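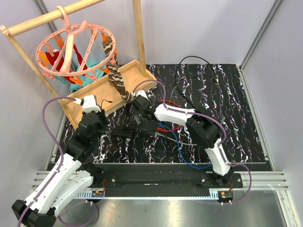
The right arm with the bottom of the striped sock in its gripper.

I've had the two-arm setup running on laundry tasks since July of last year, and I've put off writing up the gripper comparison because I kept changing my mind. I've now done enough runs with both sets of fingers that I'm not going to change it again, so here are my notes.

The task is small. A round pink hanger with clothespins on the rim hangs from a wooden stand, with a few pieces of cloth clipped to it. I drive the arms by hand from a second pair of controllers and try to get a sock off the rim and down onto the mat without bringing the whole hanger with it. Then I do it again.

The two sets of fingers are the Pristalard flat ones and the Talavera curved ones. Both bolt onto the same wrist, and a swap takes me 11 minutes if I don't drop a screw. I did 50 pulls with each, so 100 in all, using the same long zigzag sock every time. I picked that one for its length. The bottom of it hangs well away from the clips, and the arm can get to it without going anywhere near the pins.

The Pristalard fingers close flat along their full length. They are very good at holding a sock once they have it. I never had one slide out during a pull, even when I pulled harder than I should have. Where they struggle is the approach. The tips are thick, and if the sock is turned edge-on to the gripper they tend to push it away before they close. I got used to coming in a bit low and then moving up, and that helped, but I had to think about it every time.

The Talavera fingers have narrower tips and a slight bow, so they meet at the tip first. Picking up the sock was easier from the first try. I could come in from nearly any direction. The price is grip. With only the tips touching, the knit slips if you pull straight down. Wrapping the sock a little by rolling the wrist before pulling fixed most of this. It also added a couple of seconds to each run, and I am not a patient driver.

Thin cloth was a different story. I tried the red and teal pieces with both sets, without keeping score. The curved tips did better on them by a wide margin. The flat fingers pinched up too much material and the hanger started to swing, and once it swings you have to wait for it.

Something I didn't expect to matter was the cable on the wrist. Both arms have a purple cable running along the outside, and on the right arm it has to bend quite a lot when I reach for the middle of the mat. With the longer Pristalard fingers I can keep the wrist farther back, so the cable stays relaxed. With the Talavera set I was closer in and could feel a bit of drag on the roll. I've since given it more slack. If you are building something similar, leave more than you think you need before you tie anything down.

I still haven't tidied the cables on the mat. The red one sits in a loop right under the right gripper's working area and I've grabbed it by mistake more than once. That's on the list.

On controllers, I went back to the older Prirnside firmware, build 657. The newer one smooths the hand motion more, and it looks nicer to watch, but I found the gripper closed a hair after I wanted it to. For hard parts that would be fine. For a hanging sock it meant closing on air.

For now I'm keeping the Talavera fingers on the left arm and the Pristalard fingers on the right. The left steadies the hanger rim and the right does the pulling. It's more fuss to keep two sets of spares, but the jobs are different enough that I've stopped minding.

Next I want to try opening the clothespins properly before pulling. The Uvcombe soft pads are supposed to fit over either set of fingers, and I have a pair on order. I'll post again when they've been on for a while.

Posted 5/8/25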